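Budano Spending Diary (paper, with spreadsheet)

Sold by Werkbridge, Dandlow. In stock. £18 each, postage included within the UK.

I make the Budano diary for people who need to know what a household really spends: local advice services, food projects, parish councils doing a cost of living survey, students with a dissertation to write, and plain ordinary families who keep wondering where the money goes. It started as a stack of photocopied sheets I was handing out when I worked on a rent and fuel survey in Dandlow, and it has grown into a proper bound book (with a cover you can put a cup down on, which the photocopies never survived).

Each diary covers one household for four weeks. I tried shorter versions and they were no good for anything but food. A fortnight can miss the rent, the phone bill and the top-up on the meter, and then you end up with a family who look as if they live for free. With four weeks you catch nearly everything that comes round monthly, and there's a separate section at the back for the big yearly things like the TV licence, school uniform and the MOT.

What's in the book

A page for every day, ruled wide enough for real handwriting. On the left you put what you bought, in the middle what it cost, and on the right how you paid (cash, card, on tick, or somebody else paid). That last column was the one everyone wanted me to drop, and I'm so glad I kept it! Borrowing between relatives hardly ever shows up in a survey unless you leave a space for it.

A weekly page for money coming in. Wages, benefits, pension, maintenance, a bit of cash for minding next door's dog. There's room for the date it was due as well as the date it arrived, as a late payment can knock a whole month sideways.

A prompt list, printed inside the front flap so you can leave it open while you write. It runs through the stuff people forget: bus fares, drinks and crisps, school trips, stamps, prescriptions, the vending machine at work. 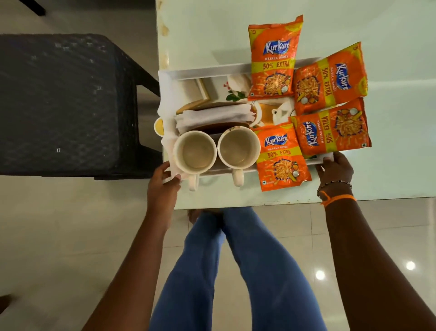

Kurkure Masala Munch packets on a white tray

Small buys like snacks go down on the daily page with everything else, one line per thing if you can manage it. If you can't, a till receipt in the pocket at the back will do fine, so long as the day is written on it. Please don't tell people to add up their own totals. They get tired, they get it wrong, and then they feel they've failed a test and stop filling it in. The adding up is what the spreadsheet is for.

The spreadsheet

You download it with the code printed on the last page. It opens in any of the usual programs and there's nothing clever in it, no macros and no log-in. You type in the daily lines, pick a heading from the drop-down, and it gives you spending by week, by heading and per head. You can change the headings if ours don't suit, though I'd ask you to do that before you start typing and not halfway through (I have done this, and I lost an evening).

Per head needs a bit of thought. A toddler doesn't cost the same to feed as a fifteen-year-old, and two adults sharing a flat don't pay double the heating. So there's a second sheet where you can set a weight for each person in the household. Leave it blank and everybody counts as one. I've put the more common sets of weights in a drop-down, with a short note on each saying who tends to use it and what it does to the results for bigger families.

It won't tell you whether a household is poor. I get asked this a lot. The diary gives you spending and income, and what line you measure them against is for you to choose and to write down clearly in your report. Before housing costs or after, this year's prices or an older year's, they'll all give you a different answer, and your readers should be told which one they're looking at. 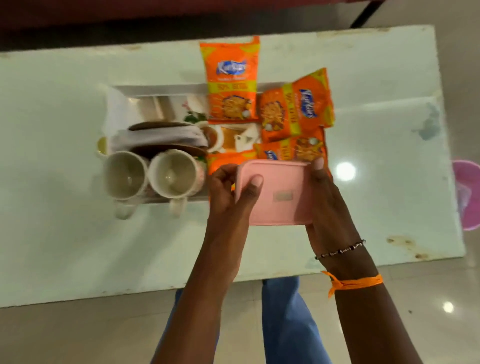 Page last changed: November 23, 2018

Changes in the new printing

The new printing came in from the binders in September. The spine is sewn now, so it lies flat on a table. We went with the Radulović binding after the glued one shed pages in people's bags, and it costs me more per copy but I haven't had a single one sent back. The paper is a touch thicker too, and felt tips don't go through it.

I've added a line on each daily page for food you were given or had in already. Meals from a relative, a bag from the food bank, veg off the allotment, last night's leftovers in a tub. No price needed, just what it was. Without that line a week with hardly any shopping in it looks like a week of going without, and sometimes it is, but you do want to be able to tell.

The income page has lost its box for "other". Everybody put everything in it. There are now three blank lines where you write what it was in your own words.

If you have the old printing and want to mix the two in one survey, you can. The spreadsheet takes both, pick "old" or "new" in the top corner.

Ordering

Single copies are £18. A pack of 10 works out cheaper per book and comes with a guide for whoever is handing them out, covering how to explain the diary on a doorstep, when to ring people up and see how they're getting on, and what to say about keeping their details private. The biggest order I've packed so far was 233 books for one survey, and my back knew about it, so please give me a bit of warning if you're after that sort of number!

Diaries go out second class from Dandlow in a cardboard mailer. Big parcels go by courier and I'll send you the tracking.

Large print copies are the same price. They're made to order, so allow an extra week. The spreadsheet is the same for both.

Returns: unmarked books can come back for a full refund. Books with writing in can't, for privacy reasons, and I'd shred them anyway.

Questions about an order or about the headings go to the Werkbridge contact form. Put "Budano" in the subject line so it reaches me and not the folder where the printer quotes live.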